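In Defence of the Plain Wooden Block

By Reiko Tamura
November 2015

My sister-in-law rang me in July to ask what my nephew should have for his second birthday, and I said blocks, and there was a silence on the line that I can only describe as pitying. Blocks! He's got blocks, she said. What he had, when I went round, was a plastic tub that sang the alphabet whenever you put something in it, and a set of cubes with lights inside. I sat on the carpet with him for an hour and the tub did all the talking.

I've been cross about it ever since, so forgive me if this goes on a bit.

I ran the toy table at the Storkcombe playgroup for 13 years, and in that time I must have unpacked every sort of clever toy that well-meaning people can give away. Some were lovely. Most were played with hard for one morning and then sat there with flat batteries, looking sorry for themselves. The wooden shapes came out every single session. They'd been chewed and dropped and once left out in the rain, and the children still went for them first (usually the same two children, usually for the same star).

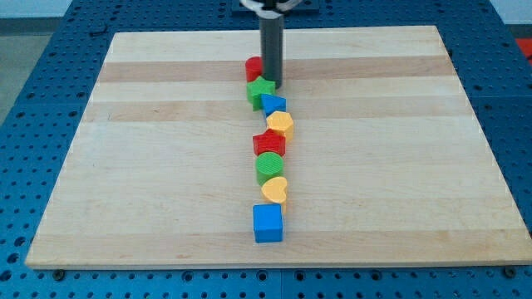

What I love about shape blocks is that they don't tell you what they're for. You can stack them, post them, hide them in a shoe, call them cakes. And sooner or later, nearly every child I've known puts them in a line. It's a marvellous thing, the line. Adults tend to want it sorted, all the reds together, all the stars together, but a line that goes red cylinder, green star, blue triangle, yellow hexagon is much more fun to talk about, and when another star turns up further along and it's red this time, you've got a proper conversation on your hands. Is it the same as the green one? Well, yes. And no! I have seen a three-year-old go quite pink over that question. You don't need a voice chip for it, you need somebody on the floor next to you with a bit of patience.

My friend Asif Jatoi thinks I'm a snob about wood. He has twins, and he says that a toy which keeps one of them busy while he gets the other into a vest is a good toy and he doesn't care if it's made of old yoghurt pots. Fair enough. I've only ever had one child in the bath at a time and I won't lecture anybody who has two. He also pointed out, rather smugly, that wooden blocks hurt more when they're thrown. They do. I had a bruise on my shin from a hexagon that went through four colours of its own.

And the price can be silly, I'll give him that as well. There's a shop near my mother's that sells a little bag of wooden shapes for more than I spent on my winter boots, all tied up with ribbon, as if the child were going to frame them. You don't need those. Ask at the jumble sale, or ask a grandparent with a loft. Ours came in a biscuit tin with no lid, and a few pieces plainly belonged to some other set, and it never mattered one bit.

Do have something flat to put them on, though. This is my one bit of real advice. A thick carpet is hopeless, everything topples and then everybody's in tears. A tray will do, or a big chopping board, or a bit of shelf with the edges sanded down.

My nephew got his blocks in the end, by the way. His mother says he mostly likes putting them in the washing machine.

Last updated: 12 days ago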